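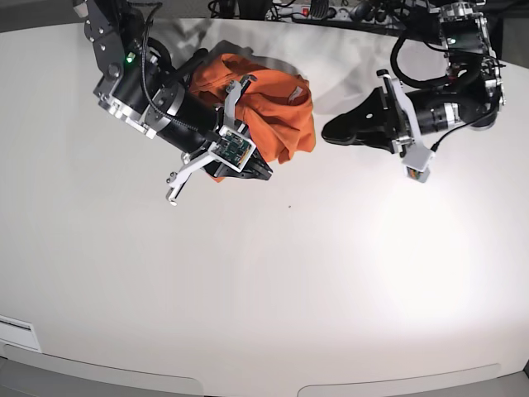 Laundry Folding Gallery: T-Shirts on a Flat Table

Trumside keeps this page as a reference for short-sleeved cotton shirts, the items that make up most of the folding load. Each entry pairs a photograph with notes on the fabric and the fold. The same white tabletop and orange fabric appear in both entries. Shirt measurements, where given, apply to the Corkard medium, the size used for all our fold charts.

1. Bunched fabric

Orange cloth, gathered into a mound above the table. Fabric in this state has no usable edge. Find a hem or shoulder seam first, then let the weight of the cloth open the rest.
Deep folds hold their crease longer if the item sits in a basket overnight. Shake twice, lower the bottom hem first, and lay the body down toward the collar.

2. Lengthwise fold

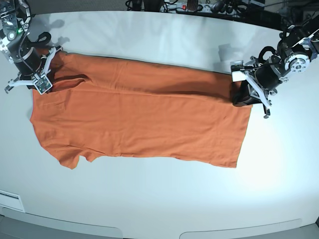 The half fold is the step on which the final stack width depends. A Corkard medium is 69 cm from shoulder to hem, and an error of 10 mm at this stage is still visible after the last fold. Bring side seam to side seam, match the shoulders, and smooth from the collar down. The two ends should be held while the layers are lined up. The upper edge of the orange shirt runs fairly straight, and the right end is square, both of which are acceptable. The lower left is less regular: the sleeve and hem droop and leave a notch in the outline. Turn the sleeve in flat before going on to thirds. The diagonal crease near the upper left corner should be pressed out by hand at the same time.

Notes on surface

A white top shows the outline of any colored shirt clearly, including small steps between layers. It is a poor choice for white shirts. For those we use the gray Saber mat, laid flat with the ribbed side down. Wipe the surface before each batch. Lint transfers easily to cotton.

Notes on stacking

After the half fold, fold in thirds from the hem. Stack with the folded edge facing out. The Sanareck shelf insert takes a stack of roughly 294 mm before the lower shirts begin to take a hard crease. Alternate the collar end every few shirts to keep the stack level. Shirts with thick printing on the chest go on top.

Notes on fabric

All fold charts assume 100 percent cotton. Blends spring back at the half fold and need a longer press with the flat of the hand. Rib-knit collars should be laid flat before the first fold and left alone after it. Charts for long sleeves and for hooded items are kept on separate pages.

Page last revised Saturday, January 1, 2022. The chart for children's sizes has not been redrawn since August and still shows the older quarter fold.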